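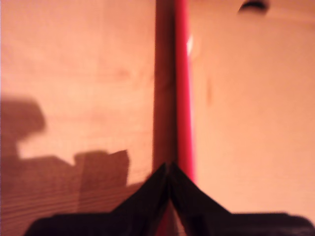 A reader wrote under my last post that a home-built arm will never open a cabinet door, and that I should screw a motor on the hinge and be finished with it. Fair advice. I thought about it for one evening. Then I went back to the arm, because the door is only my practice. I want an arm which can open things I did not prepare for it.

**2/** For the new people: I build in the shared workshop in Pravstead. The project is called Ivitz. It is one arm, one gripper with two fingers, one small computer, and a camera which looks over the fingers toward the work.

**3/** The task sounds very small. Come to the gap between two wood panels, put the fingers on both sides of the line, stop, close slowly. A child does it without looking. My arm needed four months before it could even come to the same place two times.

**4/** The red rod next to the gap is my guide. Red is easy to find for the software. Wood next to wood is difficult, everything has almost the same color, and in the evening our lamps make it all orange.

**5/** First I tried to find only the dark line between the panels. It worked in the morning. In the evening the program found the shadow of the gripper and was very happy with it. It drove to the shadow, the shadow moved also, and so they went together to the left until I pressed the stop button.

**6/** I lost two weekends with this. I changed the threshold, I changed it back, I wrote the numbers on a paper and then lost the paper. Please keep your numbers in a file, with the date.

**7/** What helped: the program now looks for red first. When it has the red, it looks for a dark line only in a narrow band to the left of it. Everything outside the band it must ignore. The shadow can do there what it wants.

**8/** Someone asked about the picture quality. It is soft, yes. The camera is cheap and I did not yet learn to set the focus well. For finding a strong color it is enough. For measuring the width of a gap I would not trust it.

**9/** Also the white shine on the rod was a problem for one version. The program cut the rod in two pieces at the bright spot and asked which one is the right one. Now it joins pieces if they stand in one vertical line. Six lines of code, and one of them is a comment with a bad word.

**10/** Gripper. The fingers are black and they slope to each other like a small roof. I like this shape because the tip shows me where the arm is aiming. When the tip and the dark line are together, I am in the correct place from left to right. Depth is another story.

**11/** Depth story, short version: with one camera I can't know how far the panel is. I use the motor current. The arm goes forward very slowly, and when the current rises above my limit, it stops and goes back 4 mm. It is primitive. I have now 103 touches in the log and no broken finger.

**12/** Before this I had a broken finger. I had a limit, but I compared it with the wrong motor. The elbow was calm, the wrist was pushing like a bull. Check your joint names before you check anything else.

**13/** Money, because you always ask. The motors are used, from a Paulauskas feeder machine that a packing company threw out. The controller board is a Clarnura, the old version with the green connector. I paid 28 for the board, and the seller included a cable which did not fit.

**14/** To the person who asked why I don't train a network for this: I started. I save pictures from every run and there are 2,000 of them in the folder now. I did not label them yet. Labeling is slow and I do it with tea, a little every night.

**15/** Another question was about the backlash in the shoulder. I can't remove it. I always come to the target from the same side, so the play in the gear is always pushed in the same direction. If the arm goes too far, it returns well past the target and tries again. It looks silly but the error became much smaller.

**16/** Please don't copy my speed settings from the old thread. They were made with the lighter gripper. With this one the arm swings at the end of a fast move, and you have to wait before you take the picture. I wait half a second. Less is possible, I did not test it carefully.

**17/** What is still open: the closing. The fingers come to the place, but when they close, the left one touches the wood before the right one. I think the wrist is turned by one or two degrees. I will print a small block to check the angle, and if it is the wrist, I must take the cable out again. I don't look forward to it.

**18/** I would like to have the whole motion, from rest position to open door, before June. In June the workshop gets a new floor and I have to carry everything home.

**19/** If you have a good method to calibrate one wrist joint without a proper measuring table, please write it below. Drawings on paper are also welcome. I read all replies, only my answers are slow because I check every sentence in the dictionary.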